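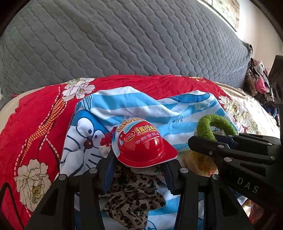

Visit to the Dametard gripper workshop, February

Dametard opens its test rooms to outside teams twice a year. Kanako Nishimura and I went for the day with a short list of questions about hand-held grippers, and came back with answers to most of them.

The ground floor is assembly and repair. We spent twenty minutes there and moved on. The second floor is where visitors get to handle the tools. There were 8 stations, each set up with household things, and you could stay at any of them as long as you liked.

Shigeru Morikawa runs that floor. He let us compare two parallel-finger models, which the staff call Curell and Amano after the projects they came out of. Curell has solid fingers with a hard plastic face. Amano has open-frame fingers and soft pads. Amano weighs 900 grams with the camera on. Curell is lighter, but after half an hour my wrist couldn't tell them apart.

On boxes and bottles both did fine. The differences showed up on cloth. Curell slid off a folded towel more often than it held it, and when we squeezed harder it pinched one layer and left the rest. Amano picked up a whole fold on most tries. Kanako had better luck than I did by coming in low and closing slowly.

Small rigid things lying on soft ones were the hardest for both. Push down too far and the object sinks into the fabric, and the fingers close on cloth as well. A toy helmet with a smooth dome kept turning in the Curell fingers. Gripping it across the widest part with Amano worked better, as long as the brim was off to one side.

We also looked at cameras. The wide lens sees both fingertips and a good part of the room, with dark corners and a lot of bending toward the edges. Shigeru said their software corrects for it. A narrower lens was on offer, but we lost sight of the target whenever we tilted the wrist.

The afternoon was a talk on Brevunik, their controller. It reads finger width and logs it with the video. They showed a set of 2,000 recorded grasps and how they sort the failed ones. The slides went quickly, and I would have liked a printed copy.

Pads are a wear part and come in packs of 28. Delivery is slow at the moment. We asked for a loan of one Amano unit with the wide lens, and Kanako is handling the paperwork.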